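Subject: Re: [flindstead-parish] Harvest supper and the Ruth readings

Dear all,

Someone wrote to the list last night:

> I like the idea of reading the whole of Ruth over the harvest
> season, but I'm not sure how it would work in practice. Would we
> drop the set readings? And does the supper still go ahead as
> before, or is it being folded into the service? My house group
> would like to know before the end of July, as we usually bring
> the soup.
>
> Also, I have always found Ruth a bit slight next to the prophets.
> Happy to be talked out of that!

Oh, let me try! I have been living with this little book for most of the summer and I'm more taken with it every time I go back. Four chapters, you can read it aloud in the time it takes to drink a pot of tea, and yet it has famine, grief, a long walk home, a barley field, a midnight conversation and a baby at the end of it who turns out to be King David's grandfather. Slight it is not.

What gets me most is how ordinary the goodness is. There are no burning bushes and no angels. God is spoken of constantly – in greetings, in blessings, in Naomi's bitter complaint – and yet almost everything that happens is done by people being a bit kinder than they had to be. Boaz tells his men to pull some stalks out of the bundles and leave them on purpose. I read that line at our Skernport study evening and we stayed on it for the rest of the session.

To the practical questions, then. My suggestion for the order of things:

1. The readings. We keep the set Gospel and psalm, and Ruth takes the place of the Old Testament reading, one chapter at a time. Chapter two falls on harvest itself, which could hardly be better. I would love to hear it from several voices, with a narrator and people taking Naomi, Ruth and Boaz. Please say if you would like to read, and please don't be shy about it if you have never done so before.

2. The supper. Still going ahead, still in the hall, still after the evening service and quite separate from it. We start with grace at the tables, then soup, then everything else. Soup from the house group would be very gratefully received, as ever.

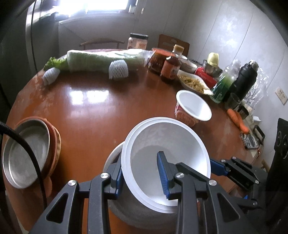
3. The gifts. Tins and packets to the front of church in the morning please, fresh things to the hall kitchen. The Manurung centre has asked for rice, cooking oil and long-life milk more than anything, and has plenty of beans. Last year's collection came to 900 items, so please bring yours in bags you can spare.

4. The music. The choir has been learning a setting of "Whither thou goest" and it is gorgeous. The Clastico players are joining us for the hymns again, so expect "We plough the fields" at a fair gallop.

On the supper itself, I'd love us to do one thing differently. In chapter two, Boaz calls Ruth over at mealtime and says come here, have some bread, dip it in the vinegar. She is a foreigner and a widow and she has been in the field since early morning, and he sits her down with the reapers and passes her the roasted grain. She eats until she has had enough and there is some left over, and she takes it home to Naomi. I think that is one of the loveliest meals in the Bible! So could we mix up the tables this time? We do all tend to settle with the people we came with (I am as guilty as anyone), and there are quite a few new faces since Easter who have only met us over a quick coffee.
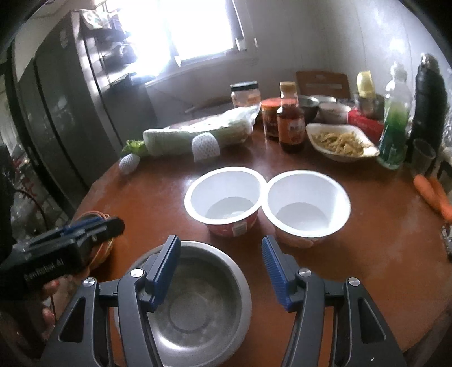
It would also be good to have containers by the hall door so that people can carry a portion to someone who couldn't come. Naomi got her share without leaving the house, after all. If you know of a neighbour who would welcome a plate, tell the office in the week before and we'll make sure there is enough.

As for money, there is no charge for the supper. We'll have a plate out for the Manurung centre's winter appeal, which is hoping to reach 2,000 pounds this year. The hall seats 100, so do put your name on the sheet at the back of church.

One more word on Ruth and the prophets. I don't think we need to choose! Micah asks us to do justice, love kindness and walk humbly, and I find Ruth reads beautifully beside him, because you can watch people doing it, with sore backs and dusty feet. If your group wants to try that pairing, I have a sheet of questions from Skernport that I can send round. It runs to 2 pages and needs no preparation beyond reading the chapter.

Could I have names for readers by the end of July? Reply to me or to the whole list, either is fine. I still need a Naomi.

With every blessing,
Your harvest coordinator, Flindstead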